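The Voltell Report

Part 1. Intake

The claim reached Ashwin Acharya's queue on 3rd May. Trip: Irilura to Drunport and back. Purpose: supplier visit, Chidiac. Receipts attached: 9. Receipts readable: 3.

Voltell, the expense system, had flagged one line. Hotel, 40 over the nightly cap. It gave no reason code, and a flag without a code could not be cleared, only passed to the next approver. Ashwin was the next approver. He was also the traveler.
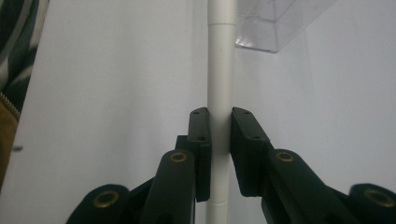
White tube held between two gripper fingers.

He read the policy. Section 20 barred self-approval. It also barred leaving a flag open past the close of the month. He passed the claim up to his manager, who was on leave and had named Ashwin as her delegate. The claim came back in some four seconds.

He rejected it. Voltell sent the traveler a notice, and Ashwin opened it.

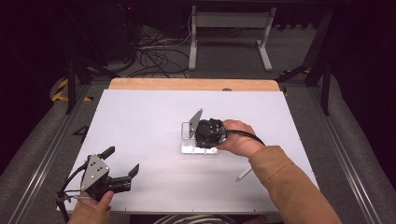
Part 2. Appeal

The appeal form allowed one line of text. Ashwin wrote that the cheaper hotel had been full - true, as far as he could remember - and pressed submit. Then he went back to his queue and waited for it to arrive.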